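又买了一台掌机，顺便说说我和旧游戏的账

先交代一下，我本来是打定主意今年不买任何游戏机的。一月份的时候还在这个博客里信誓旦旦写过一篇，说家里的游戏够玩到退休，底下有读者留言说“截图为证”。好吧，截图的那位朋友，你赢了。

事情是这样的。住我楼下的孔同学（Ha-neul Kong，韩国来的留学生，中文比我还溜）前阵子准备搬家，清东西的时候问我要不要她那台 Pidis。我说 Pidis 是什么？她用一种看外星人的眼神看着我，然后就给我讲了半个钟头。简单说，这是一家叫 Watley 的小厂子出的掌机，卖得不太好，游戏也不多，出了没多久就停产了，可是喜欢它的人是真喜欢，到现在论坛里还有人在给它做汉化。她开价500块，带充电器和两张卡带，我回家想了一晚上，第二天一早就去敲门了。

拿到手第一感觉是重。现在的机器都做得轻飘飘的，这台不一样，捧在手里像捧着个饭盒，玩久了手腕会酸，但是按键的手感真好！十字键按下去那一下脆生生的，我光在主菜单里来回切就切了好一阵子。屏幕嘛，就不要拿今天的眼光去看了，躺着玩的时候角度稍微一偏就发灰，得把脑袋摆正，像照证件照一样。

说到躺着玩，我一直觉得掌机就该是躺着玩的东西。小时候家里只有一台电视，要等大人看完新闻看完连续剧才轮得到我接游戏机，常常刚打到第二关就被喊去睡觉。后来表哥借给我一台掌机，我才知道原来可以缩在被窝里玩，那种幸福感到现在都记得。夏天也一样，吃完晚饭洗个澡，往床上一倒，打到眼皮打架，机器砸在脸上，再爬起来存盘。（砸过脸的请举手。）

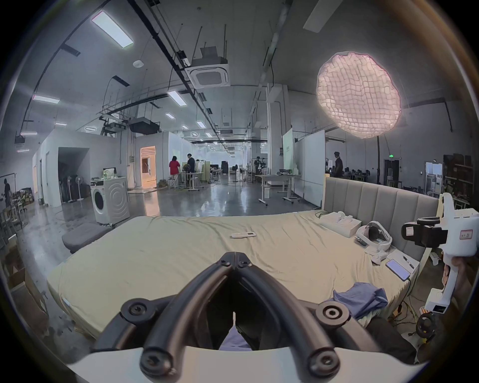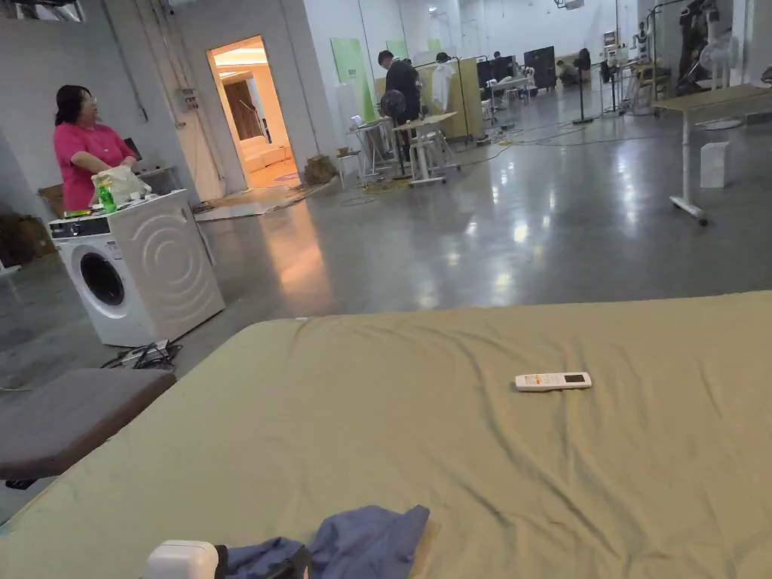

床上的白色遥控器，两张里都有

接着说游戏。两张卡带里，一张是赛车，我开了3圈就放下了，不是我的菜，弯道那个手感像在冰上推柜子。另一张叫《Gruvach》，是个走迷宫的角色扮演，这个可就厉害了。你扮演一个修钟的学徒，要下到一座地底城里去找师傅，每往下走一层，地图就得自己拿笔画。对，自己画，游戏里没有自动地图！说明书后面印了几页空格子纸，孔同学当年已经用掉了一半，铅笔印子还在，有个角落写着韩文，我问她是什么意思，她说是“这里有坑，骂人的话省略”。

我现在卡在第四层。那一层有个叫 Ki 的商人，说话颠三倒四，你每次去找他，他卖的东西都不一样，价钱也不一样，有时候一瓶药水要444个铜板，有时候白送。我一开始以为是随机的，后来翻论坛老帖子，有人说跟你身上带的钟有关系，又有人说跟走了多少步有关系，两拨人吵了好几页，最后也没吵出个结果。我自己试下来，感觉是跟钟有关，带着那口裂了缝的座钟去，他就特别大方。要是有哪位读者打通过，求求你留言告诉我，但是请不要剧透结局，我连师傅是死是活都还不知道呢。

存档是个大问题。这张卡里头的电池估计快不行了，上个礼拜我打了左右2个小时的进度，第二天开机，没了，干干净净。我坐在那里愣了好一会儿，然后泡了杯茶，又从头来过。换电池要动烙铁，我的手艺仅限于焊断过一副耳机，所以打算拿到电脑城那边的小铺子去问问，老板以前帮我修过一只手柄，收费挺公道，就是话多，进去没有半个钟头出不来。当然，我也没资格说别人话多。

还有人问我，这种停产的机器现在入手值不值。这个真不好讲。如果你是想找一堆游戏来玩，那肯定不划算，同样的钱买几个打折的新作，够你忙一个暑假。配件也难找，充电器的接口是他们自己搞的一种怪形状，坏了就只能去二手网站上碰运气。可如果你跟我一样，喜欢那种拿支铅笔趴在床边一格一格画地图的笨功夫，碰上合适的价钱就收了吧。买之前记得让卖家当面开机，看看屏幕有没有坏点，左右肩键多按几下，孔同学说这两个键最容易失灵。

对了，孔同学搬走以后还时不时发消息来问我到第几层了。她当年打到第七层就放弃了，据她说第七层有一整片区域是黑的，什么也看不见，只能靠听脚步声判断前面有没有墙。我听完有点害怕，又有点想马上去看看。

下一篇应该会写换电池的经过，如果顺利的话。第四层的地图我也会扫描了放上来，画得不好看，大家将就着用。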